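Plisemby Allotment Association
Minutes of the meeting held on 2018-08-21 in the Flota Room

Chair: Naveen Singhal
Minutes: Kamol Kaewmanee
Apologies were received from three plot holders.

1. Minutes of the last meeting
Agreed and signed. The spelling of Khamphan Lane in item 4 was corrected.

2. Water
The bill for the half year came to £813. Naveen has asked the supplier to check the meter by the lower gate, as the last two readings do not agree. Members are asked to turn the standpipe off fully at the stem as well as at the hose end. The dripping tap near plot 17 will get a new washer.

3. Money
The balance stands at £1,046 before the water bill. Rents are due in October and stay as they are. Kamol will send out the letters.

4. Paths and hedges
The Plaltach side hedge is over the path again. It was agreed to spend up to £200 on having it cut once nesting is over. Two members wanted it taken down to shoulder height. This was put to a vote and lost. Plot holders on that side should move canes and netting back from the edge.

5. Compost
One load of manure was ordered at £128, to be tipped by the top gate. Please do not take any before the bays are filled.

6. Autumn show
To be held in this room. Classes as last year, with runner beans and squash judged separately. Entries on the day by ten o'clock. The entry fee was left unchanged.

7. Any other business
The padlock code will change at the end of the month.

The meeting closed at 8.50 pm. 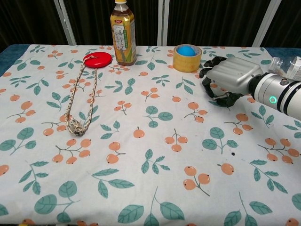 The leaf and berry tablecloth
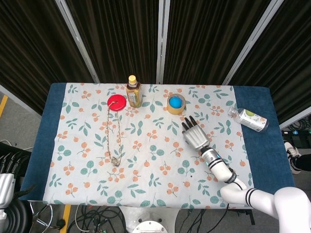
Filed under: Minutes and Agendas

Next meeting: October, same room, 7.30 pm. Items for the agenda to Kamol Kaewmanee one week before, please.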